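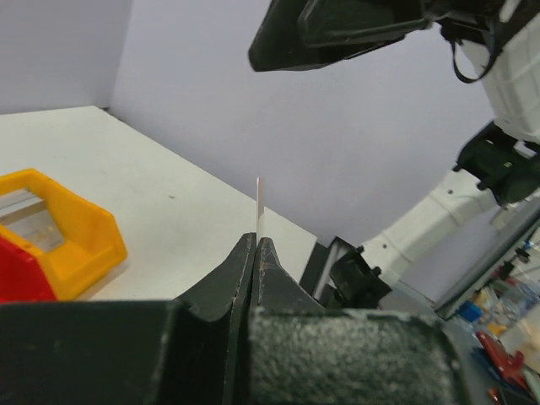
Handout 7: Sorting small things into open-fronted bins

Welcome back, everybody, and thank you for bringing so many muddled drawers' worth of bits and pieces last time. Mawar Jugah and I had a lovely evening going through them, though we're still finding washers in our coat pockets.

Today we carry on with storage for the small workroom, and with bins in particular. I'm very fond of the plastic sort with an open front and a sloped lip — a yellow one is as good as any — as you can see what's inside and get your fingers in without lifting anything down. A window for the label on the front is well worth having. Write the label in pencil to begin with; you will change your mind, I always do.

Colour helps, but only if you keep it simple. At the Lunthorpe workshop Zulkifli Yeoh had 51 bins and a colour for nearly every trade, and the poor newcomers had to carry a chart about. He uses two colours now, yellow for things in daily use and red for spares.

Thin, flat things such as cards and strips are the awkward ones. Laid flat they slide under everything else and are a nuisance to pick up, so stand them on edge with a divider behind them.

Before next time, please clear one tabletop at home, right back to the wall if you can, and sort whatever was on it into no more than 17 groups. Bring your list of groups with you — a scruffy one is fine — and we'll go through them together after the tea break. Reading: Khoo, chapter 2, and the Keltunell notes if you still have them.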